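Tindico Household Storage System
Setup Guide, Section 4: The Big Bin

Revised 2021-08-23 by Graciela Gaete

Read this section before you put anything in the bin. If you have already put things in the bin, read it anyway and then go to step 1, which is about taking them out.

What you need

The Tindico bin
The felt pads (small bag, taped inside the lid of the carton)
One damp cloth
Painter's tape and a marker
A place to put things that do not belong in the bin, such as the shelf they came from

4.1 Placing the bin

1. Empty the bin completely. The paperwork goes with the guide and the bag of pads goes in your pocket.

2. Wipe the floor and walls with the damp cloth. Do not use scouring powder. It does nothing for scuffs and adds a few of its own.

3. Stick the felt pads to the four bottom corners. There are six pads in the bag. Keep the other two until October, by which time you will have lost them.

4. Set the bin on a flat surface at a height where you can reach the floor of it without lifting your feet off yours. Most people find that a low bench works. The top of a wardrobe does not work, as our Skulturcombe customers have established several times.

5. Leave at least 200 mm clear on every side. You will want this gap when something goes down behind the bin.

CAUTION: The walls slope. The opening is larger than the floor, so a thing that fits across the top may not fit across the bottom. Measure at the bottom. Pushing harder is not measuring.

4.2 First fill

The bin is sold for mixed small goods: wrapped items, packets, rolls, things you bought two of. It is not a substitute for a drawer and it will not alphabetize anything.

6. Start with the heaviest item. Lower it in by hand. Do not drop it from the rim to see what happens.

7. Add the rest in a single layer, with space between the pieces. The limit on weight is printed on the carton. The limit on patience is reached when you have to move three things to get at a fourth.

8. Stop when you can no longer see the floor. 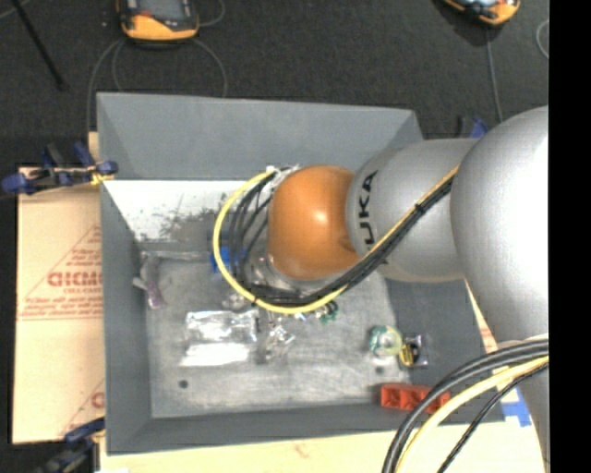 Step 8 is the one people write to us about. A bin that shows its floor is a bin you can search with your eyes, and a bin that doesn't is a bag with corners. Spread things out and leave the gray showing between them, scuffs and pale streaks included, since no one is going to eat off it. Soft or crumpled items, like the whitish and purple one near the left wall, can go along the side. Bright things take care of themselves, and a blue as strong as that one will catch your eye even when it is partly covered. Keep anything small and dark out of the corners, where it will pass for a mark on the plastic of your memory until you need it.

NOTE: Light scuffing of the floor is normal. It does not affect use and is not covered by the warranty. Claims sent with 89 photographs will be answered in the same way as claims sent with one.

4.3 Labeling

9. Put a strip of painter's tape on the outside of one wall, near the rim.

10. Write what the bin is for. "Misc." is not what the bin is for.

11. If the contents change, change the tape. Do not add a second strip over the first. The Salinas showroom had a bin with so many strips on it that the label was thicker than the wall.

4.4 Weekly reset

12. Once a week, take out whatever has drifted in from elsewhere. Typical finds are receipts, one glove, and the marker from step 9.

13. Flatten empty wrappers and throw them away. An empty wrapper looks exactly like a full one from above and will waste your time at every visit.

14. Push the remaining items back into a single layer.

CAUTION: Do not stack a second bin on a filled one unless you have bought the Poteck lid (sold separately, see Section 7). Without the lid, the upper bin will settle into the lower one and the two will need to be parted by two adults on good terms.

4.5 If something goes wrong

The bin rocks: a pad has come off. Check underneath, then check your sock.

The item you want is not in the bin: see step 12, in reverse.

The bin is full again: go to step 1.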